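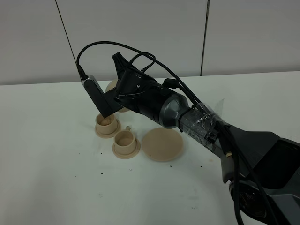 Para: lista teleop-bancada
Assunto: Re: demonstrações ruins, guardar ou jogar fora?

Oi, pessoal,

Respondo embaixo de cada trecho, como manda o regulamento da lista que ninguém lê.

> Terminamos a primeira rodada com o braço da Tindent: 187 demonstrações
> por controle remoto, todas da mesma tarefa (pegar o copo pela parede,
> levar até o disco, soltar). Umas são lindas. Outras parecem alguém
> tentando estacionar um caminhão com a língua.

Conheço o gênero. Na Grudetum a gente batizou essas de "demonstrações barrocas": o braço vai, pensa na vida, volta, dá uma volta no copo e pega pelo lado de sempre. Nossa rodada mais recente tem 80, e uma boa parte é assim, inclusive quase todas as minhas.

> A dúvida é se vale a pena filtrar à mão. O operador hesita muito antes
> de fechar a garra e a política aprendeu a hesitar também. Fica parada
> em cima do copo, com cara de quem esqueceu o que foi buscar na cozinha.

Filtrem, mas não pelo resultado. Foi o erro que cometemos na Clolance: guardamos tudo o que terminava com a peça no lugar e descartamos o resto. Sobrou um conjunto cheio de pausas enormes com final feliz. Hoje cortamos os trechos em que o comando fica parado por mais de 2 segundos e mantemos a demonstração, mesmo feia. As correções no meio do caminho ficam todas. Operador que erra a borda da flange, recua e tenta de novo está ensinando uma coisa que o operador perfeito não ensina nunca, por falta de oportunidade.

Outra coisa que ajudou foi mudar a tela do operador. Ele via a bancada por uma câmera lateral e não tinha noção nenhuma de profundidade, daí o medo de fechar. Quando passamos a mostrar as duas vistas lado a lado, a hesitação caiu bastante e as reclamações sobre dor no pescoço subiram na mesma proporção.

> Alguém já tentou ensinar pegando o braço com a mão, em vez do controle?
> Aqui o pessoal acha que sairia mais natural.

Sai mais natural para quem empurra. Para a câmera, sai um vídeo com uma pessoa abraçada ao robô, e depois a política estranha quando a pessoa não vem. Fizemos 2 sessões assim com o firmware da Ortuño em modo de compensação de gravidade. As trajetórias ficaram bem mais suaves, isso é verdade. Usamos para gravar só os pontos de passagem e depois reproduzimos o movimento sem ninguém por perto, gravando as imagens na reprodução. Dá o dobro do trabalho, mas para tarefa curta compensa. Para contato fino, tipo assentar a peça no lugar, continuo preferindo o controle remoto: a mão da gente faz força sem avisar e essa força não vai parar no registro.

> E os cabos? O nosso faz um arco por cima da garra e às vezes enrosca.

Fita adesiva transparente, várias voltas no antebraço, prendendo o conector. Deixem folga no punho, porque quem opera à distância gira o punho para o lado errado com uma convicção admirável. E gravem todas as demonstrações com o cabo na mesma posição. Perdemos uma semana em março achando que a rede tinha piorado, e era o laço do cabo, que alguém tinha arrumado para ficar mais bonito.

> Por último: vocês variam a posição dos copos entre uma demonstração e
> outra ou deixam no mesmo lugar?

Variamos. O operador jura que está variando e põe sempre no mesmo canto, então agora um script sorteia a posição e ele obedece, resmungando. Se alguém quiser o script, peça na lista até sexta que eu mando. Vem sem comentários e com uma variável chamada "coiso2".

Abraços,
bancada da Grudetum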